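Forum › Wohnen › Böden und Teppiche

Teppich riecht nach dem Reinigen muffig

Iman Morsy
Ich habe im Mai den Teppich im Arbeitszimmer mit Shampoo gereinigt. Seit sechs Tagen riecht er muffig, am meisten am Morgen. Muss ich ihn wegwerfen? Er ist verklebt, ich kann ihn also nicht heben.

Nigel Lightfoot
Fenster auf, das geht weg.

Elsie Hartley
Wegwerfen würde ich noch nicht. Meistens ist zu viel Shampoo in den Fasern geblieben. Bei mir hat dieses geholfen:

1. Mit klarem, lauwarmem Wasser nachsprühen und sofort absaugen — ohne neues Mittel. Mein Teppich ist grau gestreift, darauf sieht man Reste vom Shampoo sehr schlecht.

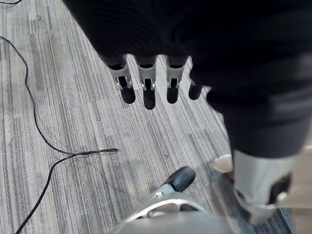 2. Acht Stunden lüften, die Heizung niedrig.
3. Natron dünn streuen, über Nacht lassen, gründlich saugen.

Riecht es danach noch, ist vielleicht der Kleber feucht.

Ähnliche Themen
Wachsflecken im Wollteppich
Sisal im Flur: ja oder nein?
Teppichkleber entfernen

Kontakt | © Trasard | Nach oben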